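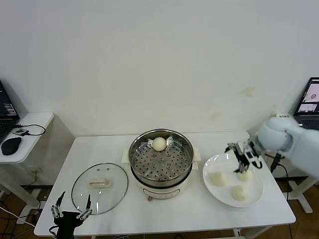

A time management game is a computer game in which you have a lot of small jobs to do and a clock that does not wait for you. Many of them are about cooking. You might have a steamer with one bun in it and three more buns on a plate, and you have to decide what to do next. Should you serve the buns that are on the plate, or put more in the basket first? In real life you could stop and think. In the game, customers are waiting, and each one has a bar over their head that gets shorter.

The bar is called a patience bar. It is really a number that the computer keeps. In a game called Girnach, every customer walks in with 400 patience points. The computer takes a few points away many times each second. When you bring the right food, it stops taking points away and pays you for whatever is left. When the number gets to zero, the customer leaves and you get nothing.

How does the game know when to send in the next customer? Someone has written a list. Lucian Vasiliu makes lists like this for the game Wirmont, where you run a train station cafe. His list for level 9 says who comes in, what they want and how long the game should wait before the next person. He plays the level himself many times. If he can win without trying, he makes the gaps shorter. If he loses every time, he makes them longer or gives the player a faster oven.
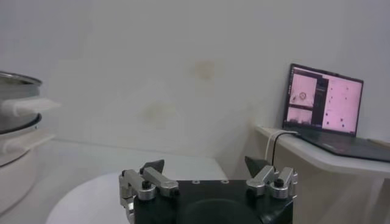
Some games don't use a list. They pick the customers by chance, a bit like rolling dice. This means the level is different each time you play it. Chance can be unfair, though, so most of these games have rules on top. One rule might say that two people may not ask for the slowest dish one after the other.

What are chains?

A chain is when you do the same kind of job several times in a row. If you clear two tables, one right after the other, you get extra points for the second one. A third gets you even more. Chains are the way to reach a high score, such as 1000 points for a gold star. But if you wait too long to build a chain, your customers' patience runs down. You have to choose.

Genivaldo Fontes, who worked on the bakery game Bezerra, tested it with children before it came out. One level had a pass score of 261 because that was what a girl got on her first try, and the team thought it was about right. Later levels were set in the same way.

Things to try

Play an easy level and look only at the patience bars. Do they all shrink at the same speed? In Climotcombe, the old sailor's bar goes down slowly and the mail carrier's goes down fast.

Then make your own level on paper. Write down five customers, what each one wants and how many seconds come between them. Ask a friend to be the cook, and use a kitchen timer. If your friend finishes with lots of time to spare, change the numbers and play again.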